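Sikora Natal Chart Workbook and Software, Second Edition: A Review 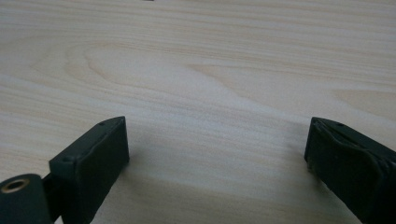

The Sikora package is sold as a complete course in drawing and reading a birth chart by hand, with a companion program for checking the results. I have used it for most of a year alongside two older workbooks and an ephemeris I have owned since I was a student. My interest was mainly in whether the calculations hold up and whether the printed material teaches a reader to do the arithmetic without the program open.

The set consists of a spiral-bound workbook, a pad of blank chart forms, a clear plastic aspect dial, and a download code. The workbook comes from Kostimo, who also publish the ephemeris it refers to. Any ephemeris will do, although the page references in chapters four through seven assume the Kostimo layout. If yours gives positions for noon instead of midnight, the worked examples will need adjusting by half a day of motion, and the book mentions this only in a footnote.

Calculation

The method is conventional. Local birth time is converted to universal time, then to sidereal time at the place of birth, and the ascendant and midheaven are read from a table of houses with interpolation in both directions. The text takes this slowly. Daylight saving time gets a full chapter, which I was glad to see. It is the most common source of error in the charts people bring to me, and an hour on the clock can move the ascendant by half a sign or more.

I worked the first nine exercises with pencil and paper and compared them with the program. Planetary positions agreed to the minute in all but one. In that exercise the book uses the wrong daily motion for the Moon, having subtracted across a sign boundary without adding the thirty degrees. The error is in the answer key as well as the text. Kostimo has a correction sheet which covers it, but you have to write and ask.

House cusps are another matter. The printed tables stop at sixty degrees of latitude, and the workbook handles everything north of that in one paragraph recommending equal houses. The program will calculate Placidus cusps above that point without any warning, and some of them are badly stretched. Iona Rennie, who taught the evening class where I first learned this, always had her students draw the same high-latitude chart in three systems and lay them side by side. Something like that would have fitted well in chapter eight.

The aspect dial

The dial is the part I use most. It is marked in single degrees, with longer marks at five and ten, and colored lines for the major aspects. The center hole is clean and takes an ordinary brass fastener. After months of use the printing has worn a little at the rim near zero Aries, where I tend to hold it, but it is still legible.

The minor aspects are printed in a pale yellow that is hard to read under a desk lamp. I went over the quincunx lines with a fine marker. The semisextile I left alone, as I do not use it.

The orbs suggested in the manual are wide: ten degrees for anything involving the Sun or Moon and eight for the rest. With those settings almost every chart fills up with lines, and a beginner will have trouble telling which of them matter. I would start with six and four. The program lets you change this under the chart settings, but it goes back to the defaults whenever a new file is opened.

The software

Installation was uneventful. The atlas has good coverage of larger towns, and coordinates can be entered by hand for anything missing. Historical time zones were correct in every case I could check against a printed source except for two wartime dates, both off by an hour.

Charts are saved in the program's own format. There is an export to plain text, which puts each planet on its own line with sign, degree, minute and house. Retrograde planets are marked with a capital R. I moved 163 charts over from my old files this way and spent an evening on it, mostly fixing dates that had been entered with the day and month reversed. The search function is slow with a large collection. Umesh Nigam keeps 2,000 charts in his copy and reports that opening the list takes long enough to be a nuisance, though nothing has been lost.

Transits are listed by date with the exact hour. Secondary progressions are included, solar arc directions are not. Solar returns can be cast for the birthplace or for the present location, and the choice is clearly labeled on the printed chart. Some programs leave that off, and a year later you cannot tell which one you are looking at.

Interpretation

The second half of the workbook, on reading the chart, is weaker. Each planet is given a page for every sign, in short paragraphs that could be swapped with one another in several places. Mercury in Gemini and Mercury in Aquarius share two sentences word for word. House rulerships are introduced late, after the student has already been asked to write a full reading, and dispositors are not covered.

The section on the lunar nodes is better. It was written by Delyth Samuel, and it sets out the difference between the mean and true node, gives a worked case where the two fall in different signs, and says which one the program uses (mean, unless changed). I have sent several people to those pages even when they were working from another book.

Compared with Drollberg

Most readers choosing a set at this level will also be looking at the Drollberg. The Drollberg text is older and drier, with smaller print, and its house tables go further north. It has no software. Its interpretive chapters are shorter and make fewer claims, which suits me. The Sikora has the better forms, with enough space between the rings to write degrees and minutes without crowding, and its dial is far superior to the folded card supplied with the Drollberg.

Recommendation

Buy the Sikora for the calculation chapters, the forms and the dial. Ask for the correction sheet when you order. Treat the sign-by-sign pages as a set of prompts and read something else alongside them. Anyone who already has working software and only needs the dial can get it separately, with the forms, from the same supplier. The replacement pads are on slightly thinner paper than the one in the box, and ink shows through.

A third edition is planned. If the answer key is corrected and the orb settings are made to stay where they are put, I will look at it again.

Contact | Copyright Abelardo Cusi, all rights reserved | Back to top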